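Speaker notes – Volness folding kit review
Oct 6, 2026
Speaker: Zyanya Bermúdez. Slides: Jairo Ticona.

Opening, keep it short. Thank the hosts. Say up front that Eltatwood paid for our kit and that Volness has not seen these notes.

What we bought: the Volness two-arm garment kit. Two arms, grippers, wrist cameras, the control software and a year of support. The laundry service at Futcombe asked us if it was worth having. They handle 3,000 pieces in a busy week and a good share of that is plain T-shirts.

Slide 2. Picking up. Talk about grip first, as most questions will be on this. The fingers have to hold one shirt by the fabric and leave the rest hanging free. 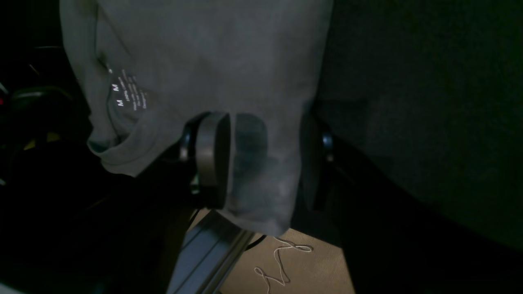
Does the kit need a special table? Any flat table the arms can reach across will do, as long as it doesn't move when they push on it.

Mention that Volness sells its own table. We did not buy it, so I can't compare. Move on if there are no hands up.

Slide 3. Surface and setup. Cloth on the table gives the fingers something soft to slide under the fabric. Keep it tight. Loose cloth gets picked up along with the shirt, and the software does not know the difference.
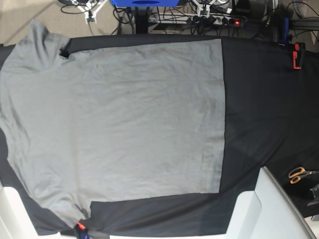 Gray T-shirt laid flat on the black cloth, clamps at the edge.

Setup took Jairo 70 minutes with the printed guide. The guide is fine up to the camera section, then it skips a step: the cameras have to be registered before the arms are powered. Support answered the same day. Tell people to write that step in by hand.

Slide 4. Running costs. The finger pads are the part you will replace. A set costs $1,105, and we have been through one set since February. Manurung makes pads that fit the same mount, but we have not tested them.
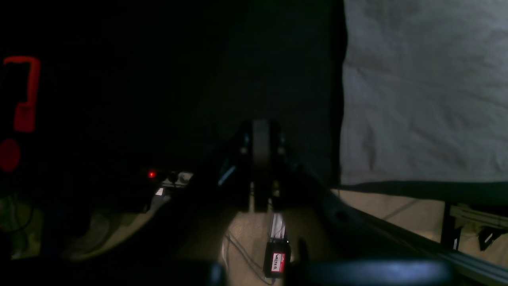

Labeling is left to the buyer. The kit comes with no names or numbers on its parts, and the software asks for a name for each device at first start. Pick short ones and put them on the hardware too. Handwriting is good enough, like the WALTER label on the small black device on this slide. When an error message names a device, you want to be able to find it from across the room. Cable ties are not in the box either – bring your own.

Slide 5. What it does badly. Slow down here.
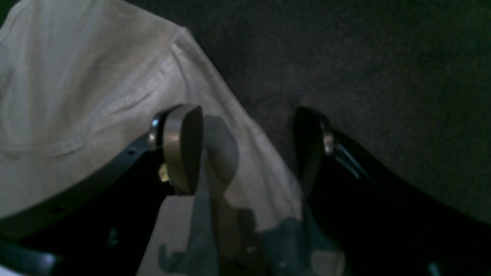
Bunched fabric is the weak spot. From a flat start the kit folds well enough that we would let it run with one person nearby. From a heap it has to find an edge first, and it often goes for the wrong one. With a white piece crumpled like this one, a seam can run right through the folds, and the software tends to read a raised seam as a hem. Low light makes it worse. Volness says an update is planned but gave us no date.

Slide 6. Our advice to Futcombe. Rent for 12 weeks before buying. Start with T-shirts only. Have a person lay the pieces flat and let the kit fold. Do not plan on cutting a shift.

If asked about towels: we ran more than 70 and they were easier than shirts. If asked about fitted sheets: not tried.

Questions. Jairo takes the ones on software, I take the rest. Leave the price slide up while people come to the front.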